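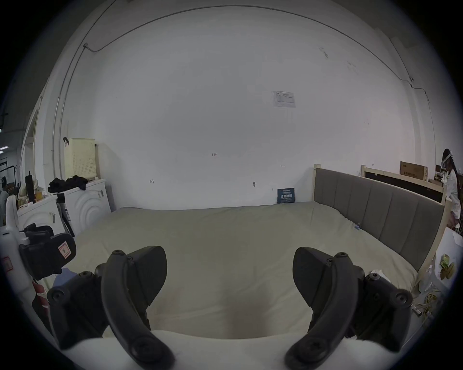
Our visit to the Thongdee bed workshop and showroom

In December I went with my colleague Aravind Shetty to see Thongdee, a maker of beds and bed linen. We run a guest house with 12 rooms and our old beds are tired, so we wanted to lie on some new ones before we order.

The bus from Nurnmont left us at the gate a little before ten. Manee Yensuk met us in the yard and gave us tea, then took us first to the wood store. I am not an expert in timber, but the smell was very good. They finish 137 bed frames in a normal month, she told us, and before the holidays it can be more.

The bed I liked most

Upstairs the beds stand in plain rooms with white walls. There is not much decoration, only a printed notice in a clear sleeve on the wall, and somebody has written the number 123 by hand lower down. I did not mind this. I prefer a working place to a shop with too many cushions.

My favourite was a large bed with a grey upholstered headboard. The padding is made in tall vertical panels, and light wood goes round it as a border. The wood looks unfinished, and I found this pleasant next to the grey. Aravind was less sure — he thinks guests will put wet towels on it. We asked about oil or varnish and they can do both, but it adds two weeks.

The sheet was a pale beige-green, a quiet colour which I would never choose from a catalogue. On the big bed it looked calm and clean. At the base of the headboard there is a small blue clip or tag on the edge of the sheet, and I forgot to ask what it is for.

Sewing room and lunch

After this we saw the sewing room, where Paweena Thammasiri showed us how a corner is folded and stitched. I tried one and it was bad. Lunch was noodles in the canteen, very hot, and we talked with Manee about delivery. They can bring everything by lorry as far as Umen, but the last hill is our problem.

We did not order on the day. I have asked for a price for six beds with the grey headboard, three with oil and three without. If you go, telephone first, and wear shoes that are easy to take off.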